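## News from the teleoperation bench

Those of you who come along on a Sunday will know that Maricel Salazar has been promising us a "sofa session" for what feels like most of the year, and in June she finally got her way. For anyone who has joined us since the spring, the sofa is part of Wendley, our simulated living room, which began life as a very plain box with a table in it and has been growing furniture ever since. Maricel's argument (and she makes it well, usually over the biscuits) is that we had all become far too comfortable with tabletops. A table is flat, it is at a sensible height, and it doesn't have arms and a back to bump into. People put things down on sofas all day long and then want them back again, so if we are going to show a robot how to help around a house, it ought to see somebody doing that too.

So the whole session was given over to driving the arm by hand through the pick-ups in Wendley, with one person on the hand controller and one beside them keeping the notes. We had 13 of us signed up and 5 who had never touched the controller before, and I must say the newcomers were a delight. There is a moment when a new driver stops looking down at their own hand and starts looking only at the screen, and everyone in the room can tell when it has happened because the chatter stops!
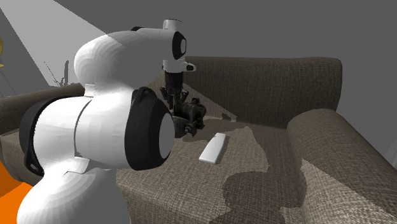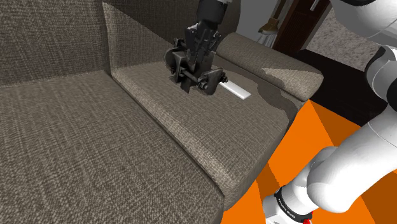
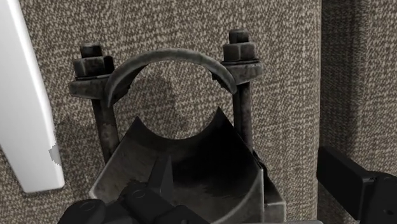
Imelda Ignacio ran the teaching side, and I'd like to pass on some of what she told us for the benefit of those who couldn't make it. Her first piece of advice was to slow down before you get close. Most of us rush the long swing across the room and then rush the last little bit as well, out of sheer momentum, and the recording ends up full of small nervous corrections. A learner, be it a person or a program, will copy the nerves along with everything else. Imelda likes to bring the gripper in high, let it hang for a breath, look at which way the object is lying, turn the wrist to suit, and only then come down.

Her second was about mistakes. If you miss, open up, lift away and have another go, and leave the miss in. We had quite a lively discussion on this point, with the older hands remembering how strict we used to be about throwing away anything untidy. Imelda's feeling is that a tidy recovery is worth keeping, provided the driver marks it on the sheet. What she doesn't want is the driver who pokes at a thing seven or eight times in a temper and then calls it a demonstration. (I have been that driver. I was very kindly told to go and put the kettle on.)

The recordings are being kept under the name Jurkon, alongside the tabletop ones from Clondarcombe, and Maricel is hoping the whole collection will reach 2,000 by the time we break up. That is a lot of evenings, I know, but they do add up surprisingly quickly once people get into the swing of it and start arguing over whose turn it is. Please do use the new note sheets, the ones with the wide column on the right, and write down which camera view you were driving from. The close view at the gripper is lovely for the grasp itself and hopeless for knowing where your elbow has got to, so the view you chose makes a real difference to anyone reading the notes afterwards.

There are 8 places left for the next session, which will be in the Sarmiento room as usual, upstairs and past the coats. Beginners are very welcome and will be paired with somebody patient. If you have your own hand controller, bring it, along with the right cable, and have a word with Maricel beforehand so that she can set it up before everybody arrives.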